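Let the Slow Hands Teach

By Jamie Goodall

Since February I have shown small jobs to a pair of robot arms. I sit at the control side, move my hands, and the arms on the table follow. Every movement is recorded, and later a program learns from the recordings. At Flornent we call one recording a "showing". I did 142 of them for one job before I started to doubt the way we choose what to keep.

Our rule was simple. A good showing is a fast and clean one. If the operator stopped to think, or missed the grip and tried again, the showing was thrown away. I defended this rule for a long time, also in front of our partners at Keogh, and I now believe it was a mistake.

Think about how a person learns to open a difficult box. If your teacher opens it in one smooth movement, you learn that it can be opened. You learn much less about what the fingers should do when the latch does not move. For that you must see the teacher fail a little and correct it. A robot which has only seen perfect hands has no idea what comes after a bad grip, and in a real kitchen or workshop bad grips come all day.

There is a second problem, and it is about the people. When operators know that only fast work is kept, they begin to choose easy positions. They turn the case a little toward themselves before they start. They avoid the angle where the two grippers come close together. The recordings look beautiful - and they all look the same.

I also hear the opinion that remote control is too poor for this and that we should push the arms by hand instead. I tried both. Pushing by hand gives you the feeling of weight, which I miss very much. But with two arms you need both your hands and almost a third one, and your own body stands in front of the cameras. For work with two arms I would stay with remote control and give the operator more time.

So my proposal is to keep the slow showings and mark the place where the correction begins. Of every 100 showings, I would be happy to see up to 17 with a real mistake inside.
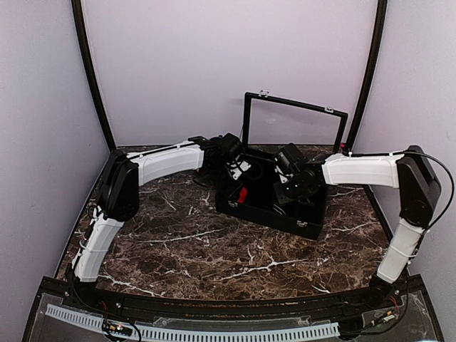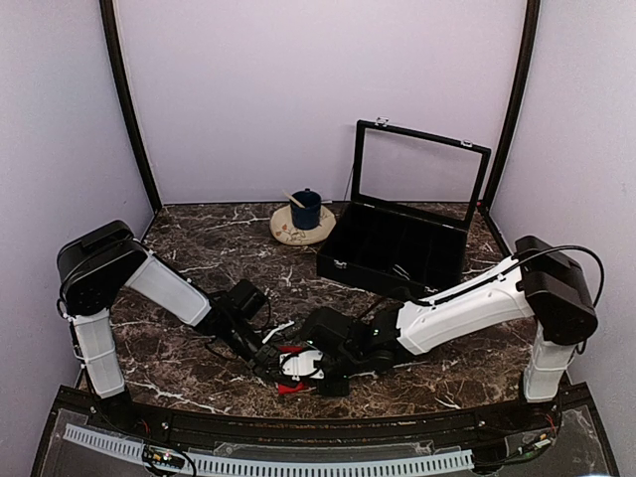
Close work for the grippers, from outside and then from the wrist.

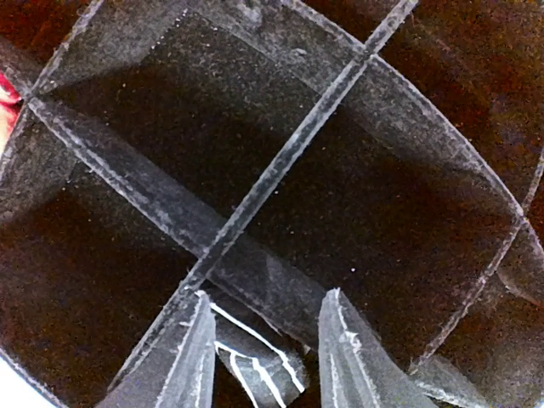 Gerano wrote to me after reading a draft that slow showings are useful only if somebody marks them with care, and that careless marking would teach the robot to hesitate. I accept this. The marking takes time, and at the moment our plan has no hours for it.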